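Zarnilar bathroom cell, Prorkstead site
Inspection checklist after stop fault, March
Robot: Driltent two-arm unit. Fault code 258, left arm, joint torque limit.

1. Emergency stop button tested from both sides of the cell: OK.

2. Cables on floor: NOT OK. Black cables and one yellow cable lie together near the left arm. Must be fixed to the floor before next run.

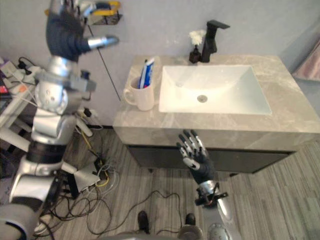 Item 2: left arm with cables on the floor.

3. Arm covers and screws: OK. No crack found with hand lamp.

4. Hand at rest position: OK. Brake holds with power off.

5. Fault log: 1679 lines were read. The same code came 3 times before the stop. The operator cleared it each time and did not write it in the shift book. This is not allowed. Please call the shift lead at the second time.

6. Plugs and adapters: NOT OK. They are too low and too near to the work area. I ask for a closed box on the wall, as in the Briggs cell.
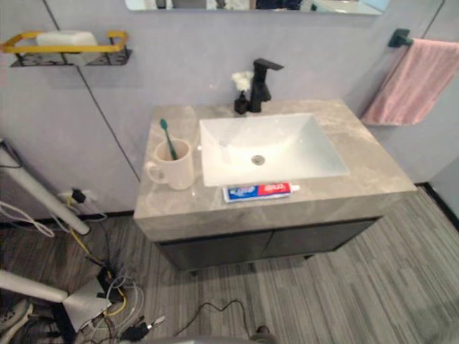 Also the sink must stay dry while connectors are on the floor. No water test until the box is mounted.

7. Items on countertop: OK. Mug and toothpaste are light and cannot damage the hand.

8. Speed limit: set down to level 4 until the torque sensor is checked by Driltent service.

Result: cell is closed for automatic mode. Manual mode is permitted with two persons present. Items 2 and 6 are to be inspected again.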